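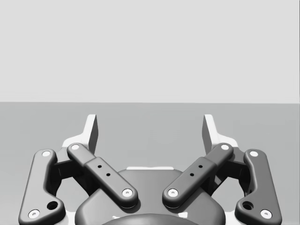

I have been trying to pick a paint color for the back bedroom since December, and I am now down to two grays. My sister says gray is finished and everyone in Furley is going back to cream. She may be right, but I don't want cream. What I want is a plain light gray wall with a darker gray below it and one straight line where they meet, with no border and no trim. The room faces north, so the lighter shade has to go on top or it will feel like a cellar by four in the afternoon.

Vangelis Tsoukalas at the paint counter in Platmont mixed me two sample pots and told me to paint them on card first and move the card around the room. I did that for a week. The paler one went slightly green next to the closet – the other stayed put, so I bought that.

The wall took longer to get ready than I planned. There were 34 nail holes from the last owner's shelves, and I filled them over two evenings. I sanded with 100 grit and then 200, and wiped everything down with a damp cloth. The first coat goes on Saturday if the filler by the window has set.

I still have to choose something for the ceiling. Probably white.

Home Archive House Garden About Contact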